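Topic: Written rules for handheld gripper recording in service rooms, what do you have?

brinska_ops wrote:

Hello all. I am responsible for the recording rules in a small group. We work with handheld grippers, two soft fingers and a wide camera, and the people carry them through ordinary rooms and do ordinary tasks. For kitchens and desks our rules are fine. Now we have started with laundry and utility rooms, and I find that the rules were written by a person who never stood in such a room. This person was me.

I would like to hear what other groups have in writing. I don't mean what you do by habit, I mean what is on the paper the operator gets. My draft has these points so far:

- Check the finger inserts before each session. A torn rib means change the pair, both sides.
- Check that all the mount screws are in and do not turn by hand.
- No gripping of water hoses, valves or power cables.
- Walk the route once with empty hands before the first recording.
- Stop after 500 close cycles and inspect again.

The third point is the one where my colleagues do not agree with me. They say that if we forbid hoses, the data has a hole in it exactly where a real robot will need help.

kettle_and_cord wrote:

Your third rule mixes two different things. A power cable is a safety matter for the operator. A garden type hose hanging from a pipe is a matter of property damage, and a small one. I would split it. Cables stay forbidden, hoses are permitted when they carry no pressure and the owner of the room has signed for it.

Also, 500 cycles with soft inserts is very generous. We inspect at every battery change and don't count anything.

morelli_bench wrote:

I disagree with the split. How does the operator know a hose carries no pressure? He sees a hose. In an old building there are pipes from three renovations on one wall and you can't tell which valve belongs to which line. Our paper says: if you can't follow the line with your eyes from one end to the other, you don't touch it.

brinska_ops wrote:

"Follow the line with your eyes" I like very much, I will borrow it if you permit.

To the cycles: the number came from our supplier of inserts, and I kept it because operators want a number. If I write "inspect regularly", it is inspected never.

To make the discussion less abstract, I add one view from the rooms we are working in now. It has a sink basin on the floor, a washing machine, and hoses in several colors which hang from one pipe junction.
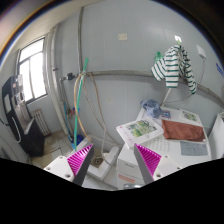 My draft would forbid almost everything on the wall side of such a room. What is left is the clothes and the things on top of the machine. For a first campaign this is enough work, in my opinion. For a second campaign it is maybe too little.

driststead2 wrote:

For clothes on a hanger, please add a rule about returning things. We had a complaint in October, nothing was broken, but a shirt was put back on a different hook and the tenant noticed it. After this we wrote that every object goes back to the place and the side it had before. The operator takes a phone photo at the start and compares at the end. It costs two minutes.

And I would add privacy. Laundry rooms have personal things in them. Papers, packages, medicine, letters. We ask the resident to clear these before, and the operator has the right to refuse the room if it isn't done.

kettle_and_cord wrote:

If you ask the resident to clear the room, you get a hotel room. The value of these recordings is that there is stuff on top of the washing machine. I would never ask for more than papers with names on them.

driststead2 wrote:

I didn't say clear the room. I said personal things. A folded cloth can stay. A letter from the bank can't.

kettle_and_cord wrote:

Then write it like this in the rule, with the words "names, addresses, medicine". "Personal things" will be read as everything.

tilefloor8 wrote:

I come from the cleaning side and not from robotics, so excuse me if it is obvious. My question is about floors. You walk around with your eyes on the fingers, in rooms where there is a basin at foot level and buckets. Is there a rule for shoes and for the floor? In my trade this would be the first point on the page, before any tool.

brinska_ops wrote:

It is not obvious, and it isn't in my draft. Thank you. I write now:

- Closed shoes with rubber sole. Floor is dried before the session. Buckets and low objects on the walking route are moved and returned after, or marked with tape.

Is tape acceptable in a recording? It will be visible.

morelli_bench wrote:

No tape from us. A model learns tape very fast. We move the bucket or we change the route. If the bucket is part of the task, the operator stands still while he works near it, feet don't move with the gripper closed on something. This is rule 8 in our paper, and it is the only one everybody remembers.

tilefloor8 wrote:

Standing still is a good rule. But please think also about the person's back. A low basin means bending, and if the feet can't move, people twist. We tell our staff to put one knee down on a pad.

brirkska_lab wrote:

Some comments from a group that has made more of these rules than it should.

1. Write a maximum of eight rules. We had a document of 31 and the operators signed it without reading.

2. Put the stop conditions apart from the work rules. Water on the floor, smell of burning, machine running that was off before, resident wants to end. For all of these, the operator puts the gripper down and leaves the room. No discussion and no finishing of the episode.

3. A running washing machine is a point you don't have. We permit the machine only when it is off at the plug. Opening and closing the door is okay, pushing the buttons is okay. Reaching behind the machine is not okay, with a tool or without.

4. On the mount screws I would be stricter. Mark each one with a line of paint across the head and the bracket. If the line is broken, the screw has moved. "Do not turn by hand" depends on whose hand.

About the hoses I am with morelli_bench. I also understand the argument about the hole in the data, but for this you can build a dry wall panel in the workshop with hoses that are connected to nothing. It isn't the same light and not the same dirt, I know.

kettle_and_cord wrote:

A workshop panel looks like a workshop panel. We tried it. After 1409 episodes we had a very good policy for our own panel.

I can live with "follow the line with your eyes" as the test, if it is a test and not a polite way to say never. A loose hose with a free end which I can see is a permitted object for me.

brirkska_lab wrote:

A free end and no valve open above it, then I agree. The operator must see both.

brinska_ops wrote:

I have now this version of the third point:

- Power cables, valves and pipe fittings are never gripped. A hose may be gripped only when the operator can follow it with his eyes along its full length, its end is free, and the owner of the room agreed in writing.

And a new point:

- Every appliance in the task is off at the plug. Nobody reaches behind it.

The paint marks I take also, and the list of stop conditions goes on the back side of the page. With shoes and floor as first point I am at eight rules if I put the two gripper checks together, so I must stop accepting good ideas.

The privacy rule I will send to our data protection person before I put it here, with "names, addresses, medicine" as the wording. The cycle number stays until somebody shows me insert wear data. If you have it, also bad data, please post.

morelli_bench wrote:

We have some, but for a harder rubber. I'll look for the file. Note that ours wear at the root of the ribs and not at the tip, so tell your people to bend the insert when they inspect, otherwise the crack stays closed.

Contact the moderators | © 2019 Driststead Boards | Back to top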